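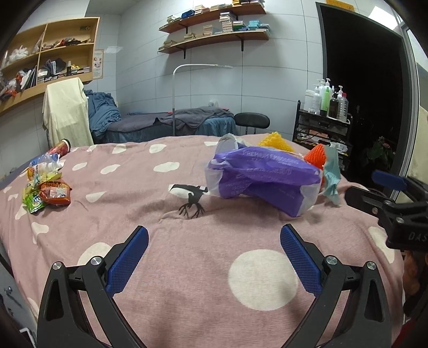

**Figure 1.** Soft plastic packaging and a plastic cup on a polka-dot bedspread.

### 4.2 Where small packaging goes in a one-room household

Kitchen waste has been well covered by earlier audits in Tremmont and Tredside. Bedroom waste has not. Most council surveys ask residents what they put in the kerbside bin, and very few ask which room it came from. We asked 126 households in Tremmont to keep a diary through December, noting the room where each piece of packaging was opened and the bin it went into first.

The share of soft plastic opened in bedrooms was higher than we expected, particularly among renters who had no separate living area. Many of these respondents ate, studied and stored their groceries in the same room. They also tended to own a single small bin, which took everything. One diary, coded by Garrido, had the same entry on most lines: "bedroom bin, then tied up and taken down."

Sorting at the point of disposal depends on how many bins are within reach. Households with two bins in the room separated almost all of their paper from their plastic in the first week, although this dropped off later in the month. With only one bin, a crumpled tissue and a clear wrapper end up over the same opening, as in Figure 2, and neither is likely to be pulled out again once other items are on top. Respondents described going back through a mixed bin as unpleasant, and several said they would sooner lose the recycling than do it. 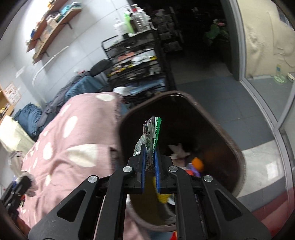 **Figure 2.** A clear wrapper over an open bin with mixed contents.

Weight is a poor measure for this material. A full bedroom bin in our sample could weigh under 300 grams and still take up a good part of a kerbside bag, so we report volume as well (see Section 4.3). Rimkutė re-coded the diaries separately, and the differences were mostly over whether cups should be counted as packaging or tableware — we settled on packaging for any thin plastic cup.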